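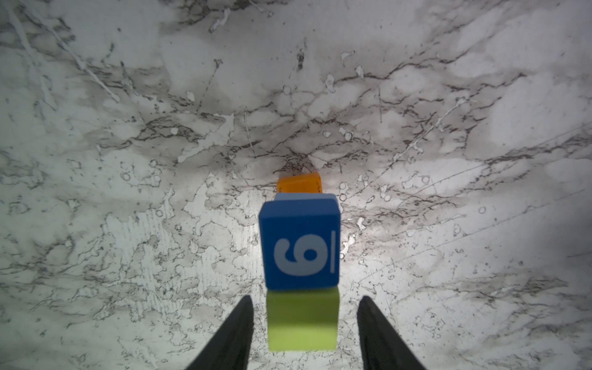
Number blocks on the marble counter, the blue 6 facing up.

Progress report, Corkum play materials grant
Jan 19, 2022
Prepared by Rima Najjar for Teemu Harju

The foam number blocks are in use, and I still have doubts about them. We bought 12 sets. Children like the colors and line the blocks up without being asked, but lining up is most of what they do. I have seen little sign that the numerals get any attention. The 6 has a bar beside it so it won't be taken for a 9, a sensible idea on paper. Karim Atallah reports that the younger group turns it every which way and calls it whatever they please.

Spending stands at $321, with up to $180 more requested for storage bins. I would hold that back. Nadine Twal wants the bins now - her argument is that blocks left on counters go missing - and she may be right, but I'd like to see the February sessions first.

The claim in our proposal that foam blocks "build early number sense" should be softened before the next round. We have 28 session notes and none of them shows it either way.

Still open: the parent handout, which Karim has in draft.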